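Ladov, 13 Sep 2021

Mistico two-handed build opens its doors

I've been bolting Mistico together in the Stedeck shared workshop for 18 months, and I'm rapt to finally show it off! The job is tableware: two black hands, a lavender plate and a pair of orange-and-white props to go on it.

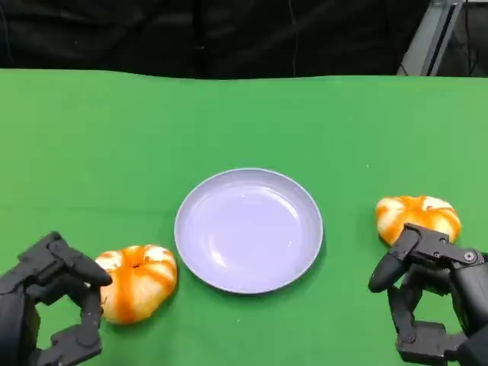 What it cost me

The parts came to $2590, mostly finger joints and motors — my own money, and no regrets. The thumb pivots took two redesigns.

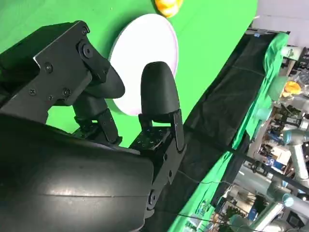

Can I build one at home?
Sure, if you've got a solid bench and patient neighbours. The plans go up free in December.

I'm running the left hand on code from my old Vasconcelos kit, which has a gentler grip,
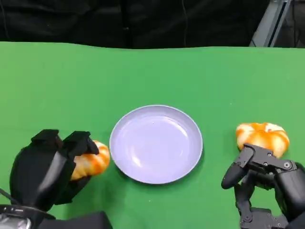 and the right hand gets the same update next month. Come and have a go at the open night!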